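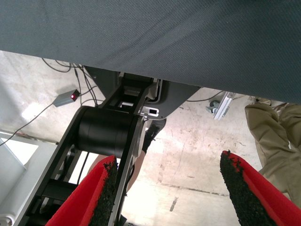

Fig. 1 – Bras noir sous un tissu gris foncé

Accueil Machines Matrices Papiers Notices Contact

Presse manuelle Rillow : mise en service et premier gaufrage

4. Préparer la presse

1. Dépliez les deux plateaux latéraux jusqu'au déclic. Le plateau d'entrée porte une flèche gravée.
2. Vissez la manivelle sur l'axe de droite, à la main. N'utilisez pas de clé.
3. Abaissez le levier de la ventouse. La presse ne doit plus glisser quand on la pousse par le côté.
4. Faites tourner la manivelle à vide, cinq tours vers l'avant puis cinq tours vers l'arrière.

Remarque : un léger grincement est normal pendant les premiers passages. S'il persiste après 14 passages, voir le chapitre 9, « Entretien des rouleaux ».

5. Composer le sandwich pour une matrice fine

1. Posez la plaque de base A.
2. Placez une plaque transparente B par-dessus.
3. Déposez la matrice Tristach, côté tranchant vers le haut.
4. Couvrez avec le papier, face imprimée vers la matrice.
5. Ajoutez la seconde plaque B et engagez l'ensemble entre les rouleaux.

La presse accepte du papier cartonné jusqu'à 3 mm d'épaisseur. Pour le feutre et le liège, remplacez la seconde plaque B par la plaque C.

Attention : ne forcez jamais sur la manivelle. En cas de blocage, revenez en arrière et retirez une cale.

6. Gaufrer avec un classeur Flitari

1. Glissez la carte dans le classeur, pli contre la charnière.
2. Posez le classeur fermé sur la plaque A, charnière en premier.
3. Ajoutez une seule plaque B. Avec deux plaques, le classeur se fend.
4. Faites un passage complet, sans arrêt au milieu. Un arrêt laisse une ligne en travers du motif.
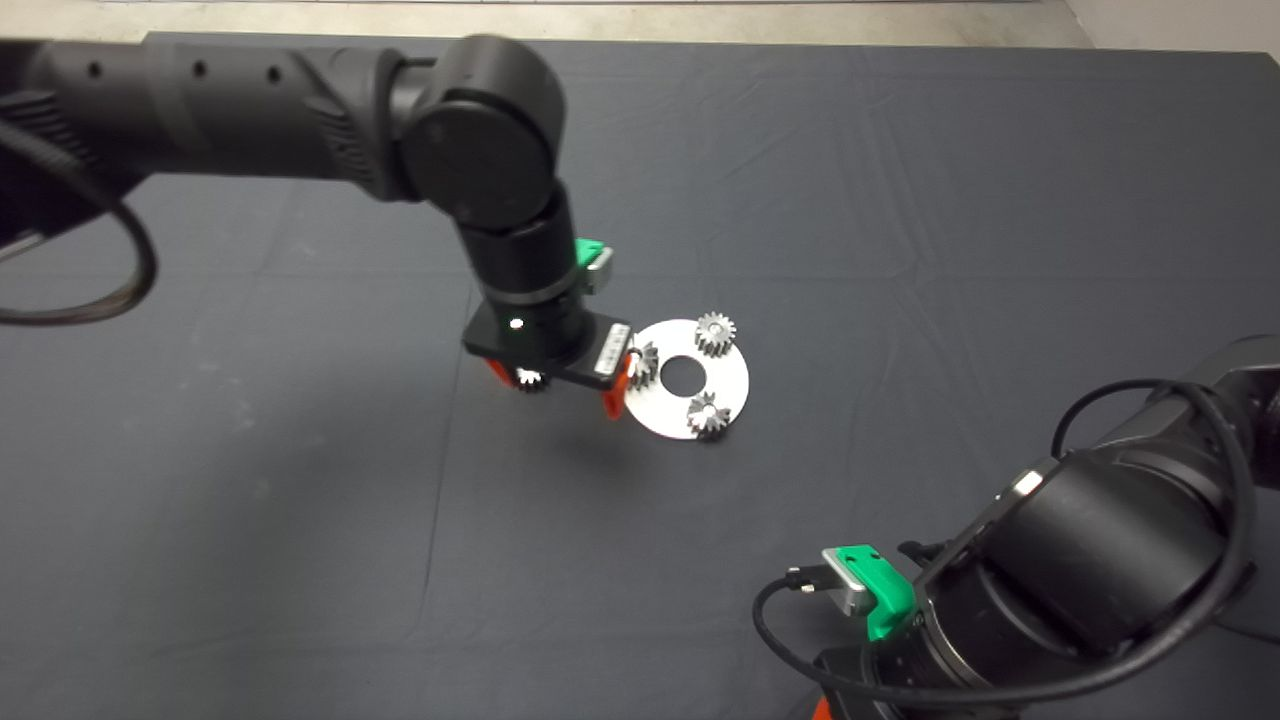 Peut-on gaufrer une carte déjà tamponnée ?
Laissez d'abord l'encre sécher complètement, puis gaufrez comme d'habitude. Les encres pigmentées demandent plus de temps que les encres à colorant et tachent facilement l'intérieur du classeur.

7. Ranger la presse

1. Relevez le levier de la ventouse avant de soulever la machine.
2. Essuyez les plaques avec un chiffon sec.
3. Rangez-les à plat. Les plaques B se marquent à l'usage ; retournez-les régulièrement pour limiter leur déformation.

Notice rédigée par Shabnam Gondal pour les ateliers Gondal. Pièces de rechange : préparation des commandes le vendredi.

Partages 22 Commentaires 3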